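The Handthorpe Beacon

Latifa Gaber found the signal at twenty past four in the morning, in a log file she had opened for another reason.

The receiver at Handthorpe ran on an old desktop machine with the side panel removed. It listened on one channel and wrote a line to disk each time the level rose above a set threshold. A cron job compressed the log at midnight. On most nights the log held 60 lines or fewer, nearly all of them static from the electric fence on the next farm. Last night's held 355.

She ran the file through sort, then through uniq with the count option. The bursts came in two lengths. The longer was three times the shorter. She had learnt Morse from her uncle at the age of nine, on a doorbell buzzer and a six-volt battery, and she did not need a table to know what a ratio of three to one meant.

She wrote a script to turn the lengths into dots and dashes. The first version failed on a blank line. The second version ran and printed the following:

NINDORA NINDORA DE GULURA K

It repeated this until the end of the file, with a gap of 80 seconds between calls. K was an invitation to reply.

Nindora had been the call name of the Handthorpe station before the mast was shortened. It was painted on the inside of the fuse cupboard door, under two later coats of green. Gulura was in the station book as well, as a relay hut on the far side of the estuary, closed in August of the year she was born. The entry gave its transmitter as a Tamayo, serial number 157, removed and scrapped.

She checked the clock on the desktop against the time server. The offset was under four milliseconds. She checked the aerial feed, which was sound. She swapped the receiver for the spare and waited. At the next interval the spare wrote the same group of bursts at the same level.

The fault was therefore outside the building, or it was no fault.

She went through to the kitchen and filled the kettle.

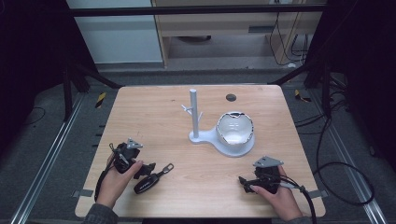
The white stand and the cup with the jagged rim.

When she came back, the terminal had stopped scrolling. The last line was new.

NINDORA DE GULURA QRS?

QRS with a question mark asked whether the sender should go slower. It was a polite thing to ask of an operator who had heard a call many times and had not answered it.

Latifa sat down. The transmitter at Handthorpe was still licensed and still wired to the bench supply, although the last entry against it in the book was a valve change. She set the power to its lowest step and let the heaters warm for two minutes by the clock. The key was in the drawer with the spare fuses. Its contacts were dull, so she drew a strip of paper between them until the paper came out clean.

She could have sent from the keyboard. There was a program on the desktop that took a line of text and keyed the transmitter with perfect spacing. She left it alone and sent by hand.

GULURA DE NINDORA GM. UR SIG 579. NAME LATIFA. WHO IS OP? K

She started a second log, in a directory of its own, and turned the sounder up so that she could hear the reply as well as read it. The fence on the next farm ticked twice. The interval passed, and then half of another.

The reply was slow, at perhaps eight words a minute, and the dashes were a little too long. She wrote it down in pencil as it came. The script, running alongside, agreed with her on every letter except one, where the sender had faltered and begun the word again.

LATIFA DE GULURA. GLAD U FOUND THE KEY. IT WAS IN WITH THE FUSES LAST TIME TOO. PSE COPY LIST FOLLOWS

She turned to a clean page, ruled a margin and wrote the time at the top. Then she sent a single K.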